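Novembre, 6 h 40

Mauvais sommeil, lever avant le chauffage. Relevé du thermomètre de la cuisine : 13 degrés. Le joint de la fenêtre côté cour fuit toujours, j'ai senti le filet d'air en passant la main le long du dormant. À reprendre au printemps, le mastic ne prend pas correctement par ce temps.

J'ai décidé de régler la question du sucre, qui traîne depuis la fin de l'été. État des lieux du placard haut, étagère du bas, de gauche à droite : deux paquets entamés de sucre en poudre fermés par un élastique, une boîte de morceaux ramollie par un coin, un fond de cassonade pris en masse, un reste de sucre glace dans son sachet d'origine roulé sur lui-même. Derrière, un pot de miel Plendska qui avait coulé sous son couvercle et collé le tout au papier de fond. Le papier est parti en lambeaux. Eau chaude, spatule plastique, vinaigre pour finir. Une heure, séchage compris.

La cassonade : j'ai essayé la méthode de Seija Ikonen, un linge humide posé sur le récipient, une nuit. Résultat partiel. Le dessus s'émiette à la fourchette, le cœur reste dur. J'ai cassé le bloc au rouleau dans un torchon plié en deux et passé les morceaux au mixeur, impulsions courtes. Ce qui en sort est plus fin que l'original et un peu plus clair. Ça ira pour les compotes. Le sucre glace avait pris l'odeur du placard, je l'ai jeté.

9 h 15

Pesée à vide des bocaux, ce que je n'avais jamais fait. La balance Juner dérive de 2 grammes entre le premier et le dernier passage, même objet, même position. J'ai changé la pile, même dérive. Elle est donc à corriger à la main, je note l'écart au crayon sur l'étiquette collée dessous. Pour le sucre, c'est sans conséquence. Pour la levure, j'utiliserai les cuillères-mesures.

Les bocaux viennent du lot Orlandini acheté avec Roxana Lazăr, qu'on s'était partagé. Elle a pris les hauts, j'ai gardé les bas. Couvercles de deux générations différentes : les anciens ont un joint épais et ferment dur, les nouveaux un joint mince qui se déloge si l'on tire de travers. J'ai essayé chaque couvercle sur chaque bocal et apparié ceux qui tiennent tête en bas. Un couvercle ne tient sur rien. Gardé quand même, à tort sans doute.

Règle retenue pour la suite : on ne complète jamais un bocal par-dessus un reste. On vide, on essuie à sec, on remplit, on remet l'ancien contenu au-dessus. C'est fastidieux et je sais que je ne m'y tiendrai pas toute l'année, mais le fond caramélisé du bocal de l'an dernier m'a coûté deux trempages et une éponge.

11 h 30

Message de Florian Plattner, en réponse au mien d'hier sur les sachets à bec. Je lui demandais si l'on pouvait laisser le sucre dans le sachet, puisque le bouchon ferme bien, ou s'il fallait transvaser. Son avis : laisser le gros dans le sachet et ne sortir que la quantité de la semaine, dans un petit bocal bas à ouverture large. Il transvase toujours sur une table dégagée, jamais au-dessus du plan de travail à côté de l'évier, pour une question d'humidité. Il recommande de caler le bocal avant de verser et de garder le couvercle à portée. 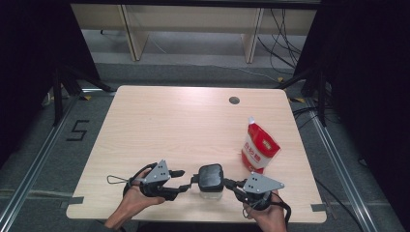 Le sachet de sucre à bec et le petit bocal à couvercle noir, sur la table en bois clair.

Pour le format, je suis d'accord avec lui. Un sachet qui tient debout occupe peu de profondeur, et un bouchon vaut mieux qu'un élastique. Ma réserve porte sur le débit : par un bec de cette sorte, du sucre fin coule par à-coups dès qu'il a pris un peu d'humidité, et l'on se retrouve à presser le sachet, ce qui envoie tout d'un coup. J'ai fait l'essai avec un sachet analogue que j'avais au cellier. Incliné à moitié, rien pendant deux secondes, puis un paquet. Incliné presque à la verticale, écoulement régulier, mais il faut viser. L'entonnoir à confiture règle la visée. Son col est plus étroit que l'ouverture du bocal, il repose sur le bord et ne bouge plus.

Le couvercle carré sur un bocal de petite taille a un avantage que je n'avais pas prévu en lisant le catalogue Tramon : il ne roule pas quand on le pose sur la tranche. Les miens sont ronds et deux d'entre eux ont fini sous la cuisinière cette semaine. Par contre un angle se prend dans le torchon à l'essuyage. Je n'en rachèterai pas pour si peu.

14 h

Remplissage. Ordre suivi : morceaux, cassonade, poudre. J'ai commencé par les morceaux parce qu'ils ne font pas de poussière, ce qui évite de nettoyer l'entonnoir entre deux. Les morceaux du coin ramolli ont été mis à part dans un bol, ils serviront au sirop.

Pour la poudre, j'ai réuni les deux paquets entamés après les avoir tamisés. Quelques grumeaux, aucun insecte. Le plus ancien était périmé d'après le tampon, ce qui n'a guère de sens pour du sucre, mais j'ai reporté la date sur l'étiquette par principe. Il en tient environ 365 grammes dans le bocal bas, rempli jusqu'à l'épaule et tassé par trois petits coups sur la table. Jusqu'au bord, le couvercle chasse le surplus dans le joint et la fermeture ne se fait plus. Rester à l'épaule.

Perte à l'opération : une cuillerée, répandue au changement d'entonnoir. Ramassée à la carte rigide, puis chiffon sec. Erreur habituelle à éviter, le chiffon humide en premier, qui fait un film collant qu'on retrouve avec le coude trois jours plus tard.

Étiquettes : ruban de papier, crayon gras, contenu et mois d'ouverture seulement. J'avais essayé le feutre au printemps, il bave à la vapeur de la bouilloire. Siobhán Madigan étiquette sur le couvercle, ce qui se lit mieux dans un tiroir, mais chez moi tout est à hauteur d'œil et les couvercles s'échangent. Sur le flanc, donc, et toujours du même côté.

16 h 20

Remise en place. L'étagère du bas fait 27 centimètres de profondeur utile, mesurée entre le fond et le retour de la porte. Deux rangs de bocaux bas y tiennent avec un doigt de jeu. Les sachets debout vont derrière, le bouchon vers l'avant, sans quoi on les attrape par le ventre et ils se couchent. J'ai découpé un nouveau fond dans une chute de toile cirée, non collée, pour pouvoir la sortir et la rincer. Le miel a maintenant sa soucoupe.

Reste à trouver une place pour la farine, qui était là où se trouvent à présent les bocaux. Provisoirement sur le réfrigérateur, ce qui n'est pas bon pour elle, l'arrière est tiède. L'étagère du haut conviendrait si je déplaçais les moules, et les moules iraient au cellier si le cellier était rangé. Je m'arrête là pour aujourd'hui.

Raimo Pelkonen est passé rendre la perceuse. Il a pris un café et ouvert trois portes avant de trouver le sucre. Il l'a remis ensuite au mauvais endroit, à côté du sel.

21 h

Sirop fait avec les morceaux abîmés : poids égal d'eau, feu doux, écumé une fois. Bouteille ébouillantée, bouchon mécanique. Légère teinte jaune, peut-être la casserole. À consommer dans le mois, au frais.

Vérification du soir : j'ai retourné le bocal de poudre au-dessus d'une assiette, rien n'est passé. Même chose pour la cassonade. Celui des morceaux laisse filer un peu de poussière par l'angle du joint, côté charnière. Joint ôté, lavé, retourné, remis. Toujours un peu de poussière. Ce doit être le verre, il y a une irrégularité qu'on sent à l'ongle. Je le garde pour les morceaux et je n'y mettrai rien de fin.

Demain : pile de rechange, ruban de papier, demander à Roxana s'il lui reste un joint épais. Regarder aussi derrière la cuisinière pour les deux couvercles.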